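Marley floor for a rented hall, buy or borrow?

tendu_late
Posted Sunday, 7:12 PM
Our company has a two-night run in May at the Prastham, in the upstairs hall. The floor is old boards over concrete and we have six dancers, mostly barefoot, with one section in socks. The venue doesn't supply a dance floor. I have a quote of 777 for a weekend rental from Closen, delivery included. Buying used rolls would be 1,540. We have no storage of our own. What would you do?

kovau_stage
Rent. Used rolls are only a bargain if you have a dry place to keep them flat or on a tube. Ours spent a winter in a basement and the edges never lay down again.

offcenter
I'd buy. Two rentals and you've paid for it. We split a set with another company and each keep half.

kovau_stage
Then you need both halves in the same place on the same day. We tried that once and ended up renting anyway.

offcenter
It has worked fine for us for three seasons. Put the dates in writing.

tendu_late
There isn't another company near us I'd want to share with. Leaning toward the rental. The more I think about it, the concrete worries me more than the surface. There's a lot of jumping in the second piece. 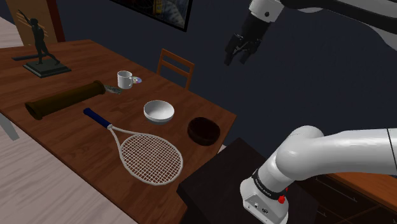
Does a vinyl floor make concrete any safer to jump on?

Very little. It changes the grip and evens out the surface, but the shock comes from what's underneath. You need a sprung subfloor, or you change the choreography.

tendu_late
That's what I was afraid of. Closen has sprung panels too, but they're a separate charge and I haven't asked how much.

halfpast_five
I danced at the Prastham two years ago in a piece called Vlad. We had vinyl straight on the boards. My shins hurt for a week after, and that was with hardly any jumps. Ask about the panels.

offcenter
One run won't ruin anyone. Rehearse on a good floor, mark the jumps at tech, and go full out for the shows only.

halfpast_five
I disagree. Tech is usually the long day, and people don't mark as much as they say they will.

kovau_stage
Also measure the door and the stairs before you order panels. There's no freight elevator up to that hall, or there wasn't when I worked there. Tape is extra as well. I paid 145 for tape and a cleaning fee on my last rental and neither was on the first quote.

tendu_late
Thanks, I'll ask for a full price with panels and tape. If it's too much I'll move the jumping section to the other program and do the duet instead.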